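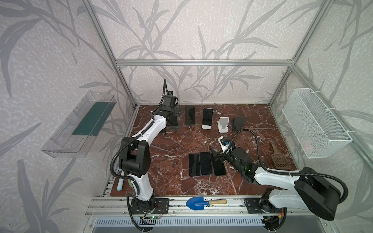 Ticket: right arm stops above the phone and does not close
Opened by: Han-gyeol Won
Place: shared workshop, Um bench
Status: solved, one point still open

I have a problem with the right arm of our two-arm build since we changed the gripper fingers. The arm goes down to take a phone, it stops a little before the contact, and the software reports "grasp timeout" after 2000 ms. The left arm runs the same program without any error. For the test I put three phones flat and side by side in the middle of the table, and the right arm must take the one on its own side and bring it to the empty white folding stand at the back. When the gripper is at the edge of the row, the small green light on it is on, so I suppose it has power.

What I tried before I wrote:
Restart of the controller and of the PC. No change.
New homing of both arms. No change.
Lower speed, from 1000 to 200 steps per second. The stop comes later, but at the same height.
Another phone in the same position. No change.

I did not touch the cable inside the wrist, as I am afraid to break the clip.

Reply from Ah-rin Kong
Thank you for the clear list. Can you please open the gripper by hand command, without the arm moving, and write here the position value it gives? Also please tell me which configuration file is loaded. After the finger change there should be a new one, with "punix" in the name.

Reply from Han-gyeol Won
Hand command works, it opens and closes well. Position value when fully closed is 19. I expected 0. The file is the old one, I did not know there was a new one.

Reply from Ah-rin Kong
Then I think we have it. The new fingers meet earlier than the old ones, and the old file waits for a zero which will never come. But this explains only the timeout. It does not explain why the arm stops too high. Did you also change the tool length?

Reply from Roscoe Tran
Sorry to enter in the middle. I changed the tool length for the left arm last November, when I put the first pair of Pradora fingers there. I am quite sure I did not do it for the right. You find it under Tools, second tab. Please copy the value from left to right and save before you close the window – it does not ask you.

Reply from Han-gyeol Won
I loaded the punix file and copied the tool length. Now the right arm goes down to the correct height and closes on the phone. I made more than 19 cycles this evening and there was no timeout. The phone reached the folding stand each time, but two times it stood a little crooked.

Reply from Ah-rin Kong
Good. For the crooked phone, please check if the stand can slide on the table. A piece of double-sided tape under it should be enough for now. I leave the ticket open until you have tried this.

Reply from Han-gyeol Won
I will buy the tape and test again after 6 pm tomorrow. Roscoe, can you write the tool length value on the paper in the Fernell folder, so the next person finds it?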